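Trirkico Simulation and Planning Working Group
Minutes, Thursday, 2 pm, upstairs meeting room and online

Present: Flora Semple (minutes), planning lead, perception lead, two from tooling, Gima liaison (online, left at item 4)
Apologies: MacBrayne

1. Previous minutes
Accepted with one correction. The planner rewrite was recorded last time as "finished". It had been merged. The tooling side asked that those two words stop being swapped.

2. Planner: approach and descent
The planning lead reported on the new descent routine for thin parts in the dining room scene. 400 simulated runs were queued over the week. The headline figure circulated beforehand was a 46 per cent drop in planning time per grasp. F. Semple asked what it had been measured against. It was measured against the old planner with collision checking on the whole laptop mesh, which everybody had agreed in August to replace with a box. With the box in place for both planners, the gain has not been measured.

There was some discussion of whether the table scene is hard enough to tell us anything. The laptop is well clear of the descent path and the white block lies flat with open table on both sides. The planning lead's view was that a thin part lying diagonally is awkward for the wrist solution whatever else is on the table. The minute-taker's view was that it is awkward once, and after that the solver has a cached answer. The planning lead disputed "cached". It was agreed to say "warm-started".

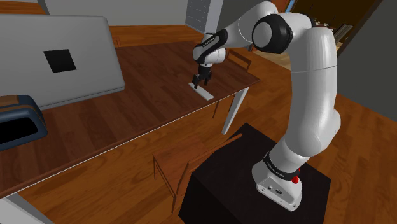

3. Perception: pose of the white parts
The perception lead presented the pose estimator, now reading from the wrist view as well as the fixed one. The claim in the Drosix proposal is that the wrist view removes the need for a second estimate before closing. Points raised:

The estimator is trained on renders and tested on renders made with the same lighting. Soft, even shading everywhere. Nobody at the table was prepared to say what it does under a window at four in the afternoon.

At close range the pads and linkages take up much of the wrist view. The perception lead said the gripper is masked out before the estimator sees anything. Tooling pointed out that the mask is generated from the commanded finger position, so if the fingers lag the command, the mask is wrong at the worst moment. Not disputed.

The confidence score has not gone below 0.9 in any log so far, failures included. F. Semple asked what use it was. The perception lead will look at calibration but would not commit to a date.

Wood grain came up again. The tabletop has strong figure in it, darker streaks and a knot-like swirl, and there is an open question whether the estimator is using the part or the grain behind it to fix its position. A test with a plain top was asked for two meetings ago. It is still wanted.

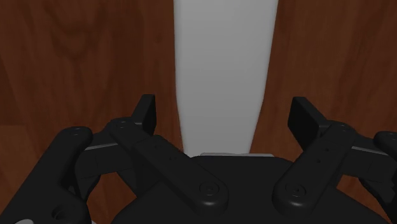 Wrist view, white part between the open finger pads.

4. Tooling: replay and logging
The replay viewer now steps both views from one clock. This was welcomed without reservation, which should be recorded as it does not happen often. Of 230 logs tried, 48 would not open. Tooling believes these all come from before the change of message format and can be converted. Gima asked whether "believes" meant somebody had checked. Somebody will check.

Gima liaison left the call.

The proposal to colour the planned path by cost was deferred. The meeting did not see what decision anyone would make differently after looking at it.

5. Moving to hardware
The Drosix proposal asks us to endorse a move to the real arm at the end of this round. Not endorsed. The planning lead wished it noted that waiting has a cost too, and that contact behaviour in the simulator will never be settled by running more of the simulator. Noted, and fair. The remaining objection is that we would be taking across an estimator whose score tells us nothing and a timing figure with no proper baseline. To come back once the actions below are in.

6. Actions
Planning lead: rerun the timing with the box mesh on both planners. Publish the spread as well as the mean.
Perception lead: plain tabletop test. Mask from measured finger position. Calibration plot.
Tooling: convert the old logs, report which ones still fail.
F. Semple: reply to Drosix, draft to the group first.

7. Other business
The licence for the second render machine is up for renewal. MacBrayne to be asked, being absent.

Meeting closed 3:25 pm.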